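Kidton Table Setting and Clearing Collection: Data Card

Version of November 2021

Summary

The Kidton Table Setting and Clearing Collection is a set of short recordings of everyday tableware being laid out, moved and cleared on a flat surface. It was prepared by the Kidton household tasks group and is maintained by Ute Sauerland and Carmela Arrieta. The collection contains 325 recordings with written notes. It is intended for research on the handling of household objects, for the study of table layouts, and for teaching.

This card describes the contents of the collection, the manner in which the notes were written, and the conditions under which the material may be used. Users are asked to read the sections on known limitations and on terms of use before working with the files.

Contents

The objects are common items of tableware: plates, bowls, cups, saucers, and serving spoons. All were in ordinary household use before they were acquired for the collection. No item was repaired or refinished. Minor scratches and worn glaze are considered part of the material and are not noted individually.

The recordings are divided into two groups. The first group, with 214 recordings, covers setting: an item is brought to the surface and placed. The second group covers clearing, in which an item already on the surface is taken away. Recordings in which an item is only shifted from one position to another are filed with the setting group and carry the note "shift."

Each recording is accompanied by a text file with the following entries:

Task: set, clear, or shift
Item: the type of tableware and its main color
Start: the layout of the surface at the beginning of the recording
End: the layout at the end
Remarks: anything the annotator wished to add

The Remarks entry is often blank.

Table surface

Surfaces in the collection are plain and light in tone. Patterned tablecloths and placemats were left out of this version so that the outline of each item could be judged against an even background. Tone may vary across a single view according to the lighting, and annotators were instructed to treat such variation as shading and to disregard it when entering the color of the surface.

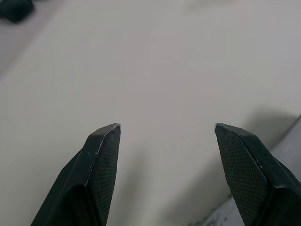 Figure 1. Plain surface between the gripper fingers, with nothing resting between them.

Views of this kind are kept in the collection. They are marked "surface only" and are useful for checking the evenness of the background. They should be excluded when item colors are tallied. The label refers to the single view and makes no statement about the remainder of the table.

Color terms

Item colors are entered with a short list of everyday words: white, cream, gray, blue, green, yellow, red, brown, and black. The words "light" and "dark" may be added. Names used by manufacturers were avoided, as two annotators seldom agreed on them during the trial phase.

A color is entered once for each item and applies to the item as a whole. Where part of a plate lies in shadow, the annotator enters the color of the better lit area. Borghild Boström reviewed the color entries in February and corrected those in which a shaded rim had been entered as a separate color. Her corrections are included in this version, and the earlier entries have been retained in a separate file for comparison.

Plates require particular care.

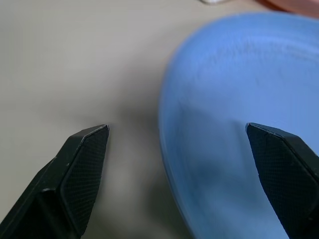 A plate may fill a large part of a close view while showing only a short length of its rim. In such cases the annotator enters "plate" if the curve of the rim can be followed, and leaves the diameter blank. Blur along the rim is noted as "soft edge." A soft edge does not disqualify a view, although it should not be used for taking measurements.

Annotation procedure

Notes were written by Leonie Pfeiffer and Eckhard Kuhlmann, working separately. Both used the same written guide, which is supplied with the collection. Where their entries differed, the recording was passed to Carmela Arrieta for a decision. This was necessary for 29 recordings. Most of the differences concerned the boundary between a deep plate and a shallow bowl. The guide now states that an item with a distinct flat rim is to be entered as a plate, whatever its depth.

Known limitations

The range of tableware is narrow. Glassware, knives, and forks are absent, and stacked items appear in very few recordings. Light colors are more common than dark ones.

Close views seldom show the complete layout of the table. The Start and End entries should be consulted for this purpose, and a layout should not be inferred from one view alone.

No food or liquid was used. The collection is not suited to the study of used dishes or of washing up.

File layout

recordings/set
recordings/clear
notes/current
notes/before_review
guide/annotation_guide.txt

File names consist of the task, the item type and a running number. Numbers withdrawn during review have not been reassigned, and gaps in the sequence are to be expected.

Terms of use

The collection may be used free of charge for research and teaching. Publications that rely on it should cite the Kidton Table Setting and Clearing Collection and state the version. Copies may be passed to colleagues within the same institution. Redistribution outside the institution requires written permission from the maintainers.

Corrections

Errors in the notes should be reported to the maintainers in writing, with the file name and the proposed entry. Reports are reviewed before each new version, and accepted corrections are listed in the change file. Requests for additional types of tableware may be submitted in the same manner.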